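Kemholm Baseball Talk > Pitching and Defense

Thread: Is Escobar a closer or are we wasting him?

rainer_bleachers
26 Sep 2020

Hi everybody, long post coming, get your coffee. I've been stewing over Heriberto Escobar all week and my wife has asked me to please go type it somewhere, so you folks get it.

I think we're wasting him in the ninth. There, I said it! The kid has the best arm this club has had since I started buying season tickets, he has a real changeup (not a show-me one, a real one that falls right off the table), and we're using him for three outs at a time, and only when we happen to be ahead. When we're behind he sits out there in the bullpen in his jacket, chewing seeds. Against Drorard we lost the game in the sixth with the bases loaded and our best pitcher never got up to stretch.

I'd love to see him start. Give him the winter to build up and hand him the ball in the spring. What does everybody think?

oldcatcher2
Rainer, I always enjoy your posts and I hope the knee is better, but I'm going to disagree with you on this one, and probably at some length.

I caught for a good many years (nothing fancy, town ball mostly) and I've seen what happens when you take a fellow who throws max effort and ask him to pace himself. He loses the thing that made him special and doesn't always get it back. Escobar throws with everything he's got, right down to his shoelaces. You can hear him grunt from the third base side. I don't see that lasting 13 starts, never mind a full season.

Now, using him in the sixth with the bases loaded, there I'm with you all the way. That was the game right there and everybody in our section knew it.

fluvik_transplant
Longtime reader, I grew up rooting for Fluvik before I moved here so please be gentle with me!

We had this exact argument over there when I was a kid. They took a closer everybody adored and made him a starter and he was perfectly fine. Just fine, though. He'd go five innings and give up a couple of runs and people would clap politely. I missed the old feeling of hearing the bullpen door and knowing the game was over. So I guess my vote is leave him be, mostly for sentimental reasons, which I realize isn't much of an argument.
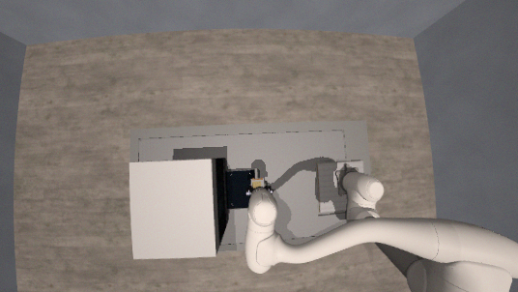

Re: Is Escobar a closer or are we wasting him?

rainer_bleachers
Welcome, Fluvik! We're gentle with everyone except umpires.

Catcher, the knee is a lot better, thank you for asking. I hear you on the max effort business, I really do, but I don't think he throws that way because he has to. I think he throws that way because it's one inning and why wouldn't you? Go back to when he came up. He made two long relief appearances that first month and he was smooth as butter in both, took a little off the fastball and leaned on the changeup. I was at the second one, section 135, and I remember telling my brother-in-law this was a starter if I ever saw one.

oldcatcher2
I remember that outing too, and what I remember is that he was tired in his last inning and got a very generous double play. We may have to call this one a draw until somebody in charge lets us find out.

gapshot667
You're both overthinking it. Leave him in the bullpen and bring him in whenever the game is on the line, sixth, seventh, whenever. Forget the save. The save is a bookkeeping thing and it has been bossing managers around for my entire life.

fluvik_transplant
But then who pitches the ninth? I ask sincerely. I've seen the rest of our bullpen and I love them all dearly, but oh my goodness.

gapshot667
Somebody else! With a lead, and the bases empty, which is a whole lot easier than what we asked of that poor lefty against Drorard. He looked like he wanted to call his mother.

rainer_bleachers
Gapshot, I could live with that. I'd still rather see him start, but I could live with it. If they haven't made up their minds by December I'm going to start this thread all over again, so you've been warned. Catcher, are you still bringing the peanuts for the last homestand?

oldcatcher2
Already bought them. Salted and unsalted, on account of your doctor.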